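Painting the sample plates, then washing up

Posted 2022-10-27

I've had the blue phase going since the end of winter and the kitchen table has suffered for it. Last night I finally sorted out what to do with the dishes I use as palettes, so I'm writing it down while I remember.

I don't buy proper palettes. The ceramic ones at Hereck were $50 each last time I looked, and a plain white dinner plate does the same job. White matters more than shape. On a coloured plate you can't judge a turquoise at all, and turquoise is most of what I mix. The plates are good for small dabs of thick colour and the bowl is for anything thinned right down. The trays catch drips and save the timber, mostly.

My mistake has been leaving everything until the end of the week. Acrylic sets hard, and scraping it off a glaze with a thumbnail is a miserable way to spend a Sunday. Watercolour and gouache are more forgiving, as you can bring them back with a wet brush. I now keep the two apart and don't let them share a plate. 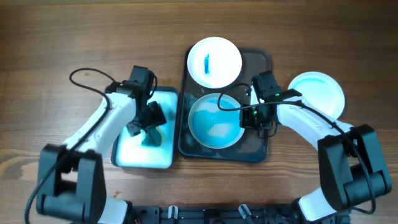
Blue on the white dishes, with the dark grey tray under some of them.

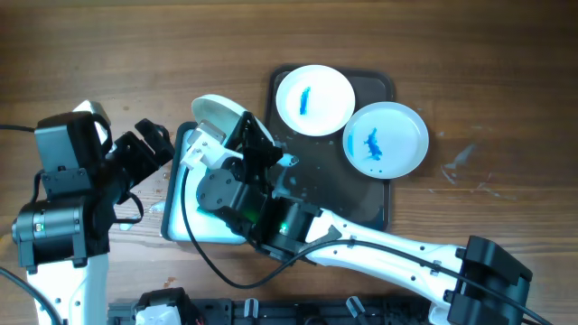

Carmela Melis reckons I should give up on washing altogether and let the colour build up. She told me over the phone that a gouache plate gets better the longer it's left, that she has one going back to her first class at Mancuso, and that a quick spray of water is all it ever gets. She did concede that a bowl is different, and that anything sloppy should be tipped out before it grows something.

I'm half persuaded. I'll leave one plate for the blues and see how it looks by the end of November. The rest will get cleaned.

For the record, the order I've settled on is to wipe the thick bits off with an old rag first, then rinse in a bucket outside, then wash with ordinary detergent. The bucket water sits overnight so the pigment sinks, and the sludge goes in the bin. Trays go last. The dark grey one shows every dried water mark, so it gets a second wipe with a dry cloth.

Paper is the next job. I'm down to the last few sheets of the 300 gsm and the Udisel pad I bought as a stopgap cockles as soon as it sees a wash. If anyone has used the Hirken blocks, let me know whether they stay flat.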